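Snack swap outgrows the back room at Walwood

So the snack swap is getting bigger, and I for one could not be happier! If you've been to the Walwood Community Hall on a Sunday afternoon lately you already know the one I mean — the long tables, the trays, the kids circling like gulls. From March it moves out of the back room and into the main hall, and it will start at 2 instead of 3 so families with little ones can get home for supper.

I stopped by this past Sunday to get the news straight from Feven Nigatu, who started the whole thing with her neighbor Meron Dinsa. The rules haven't changed. You bring packaged snacks from anywhere in the world, sealed, with the date still good, and you trade them one for one. No money changes hands. Homemade goes on a separate table by the kitchen door (Mulugeta Negussie's sesame brittle was gone before I got my coat off, and I'm still a little sore over it).

The big stuff gets stacked along the wall, but anything new to the swap goes in a tray first so people can pick it up, read the back and argue over it. 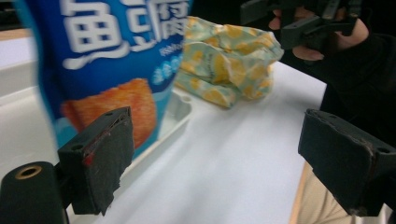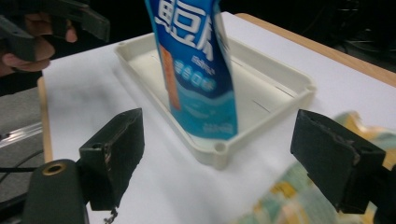

Fish was the flavor everybody wanted to talk about this time, which I did not see coming. Last fall it was all chili and lime, and before that we had the seaweed months, when you couldn't trade a plain potato chip to save your life. Now people want savory and a bit odd, and the blue packaging with the big white characters got a good long discussion at the tray table, mostly between people who had tried fish tofu and people who hadn't. I'm in the second group. Gadisa Dinsa, Meron's son, tells me it's bouncy, a little sweet, and best with something cold to drink. He is eleven and has strong views on texture, so I'm taking his word for it.

The move came up because the back room just can't hold everyone any more. Feven keeps a tally by the door, and the swap has traded 2179 packages since it began, 1031 of those since the start of the school year. "We thought we'd get our own street and maybe a cousin or two," she told me. Meron said the worst of it was the doorway, where people going in with full bags met people coming out with full bags and neither side would back up. I've been in that jam. I lost a sleeve of ginger cookies in it.

The main hall also has better light for reading labels, and that matters a lot if you've got allergies in the family. Yabsira Araya is putting together a card for each table with the words for peanut, shellfish, milk and wheat in 6 languages, and she'd love help from anyone who can check her spelling. Ask for her at the sign-in desk. She's also after a couple of magnifying glasses, the cheap kind is fine, for the really tiny print.

Couple of other things. The hall was built in 1914 and the front steps are steep, so if you're pushing a stroller or using a walker, come around by the parking lot side, where there's a ramp. Bring your own bag. Chocolate is welcome again now that the radiator by the window has been fixed (we all remember what happened to the hazelnut bars). Drinks are fine too as long as they're sealed, but please, no glass.

Anything left over at 5 goes into boxes for the after-school club, and Feven asks that you not start packing up early just because your own pile is gone. Stick around and talk. I did, and I came home with two bags of shrimp crackers and a plum candy so sour that my husband had to leave the room.

Sign-up for table space is on the corkboard inside the Walwood front door. New folks don't need to sign up at all, just walk in with something to trade.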